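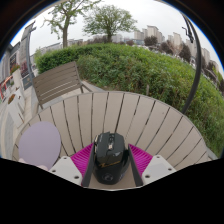
Sulleo Outdoor Tabletop Set: Data Card

Summary
The Sulleo set documents small household and office items placed on garden and patio furniture. It was assembled to support work on recognizing and sorting everyday objects away from the desk, shelf or counter where they are normally kept. Items were selected for the contrast they offer with their surroundings, as with a glossy black computer mouse on a round table of light beige-gray slats. Outdoor furniture of this type presents narrow gaps and repeated lines, and annotators should treat the tabletop as a single surface regardless of the number of boards visible.

Contents
The release contains 2670 images in two parts. The main part covers tables, and a smaller part of 568 images covers benches and low walls. Each image is accompanied by one line in the index file giving the item category, the supporting surface and the setting.

Item categories
Categories are deliberately broad. "Computer accessory" includes mice, keyboards and small adapters. "Tableware" includes cups, plates and coasters. "Garden item" includes hand tools, plant labels and empty pots. Any object that cannot be identified with confidence is entered as "other, small" and is not given a more specific name. Logos and lettering on an item are not transcribed.

Surfaces and settings
Surfaces are recorded by shape and construction: round or rectangular, slatted or solid. Material is recorded only where the site inventory confirms it. Chairs are listed as background furniture unless an item is resting on the seat. Hedges, shrubs and lawns share the single label "planting."

Collection
Material was gathered at the Grullorbridge site and in the courtyard of the Ziller building. Sessions were limited to 90 minutes. Furniture was left in its usual position, and items were returned to the storage cabinet at the close of each session.

Known limitations
Slatted tables are overrepresented. Dark items are more common than light ones in the computer accessory category. Coverage of rainy conditions is minimal, and no sessions were held after sunset.

Maintenance
The index is maintained by Dinesh Nautiyal. Abhishek Solanki is responsible for category definitions and reviews requests for new labels. Corrections should state the index line, the current label and the proposed label. The next revision is planned for December and will add the Maurya terrace.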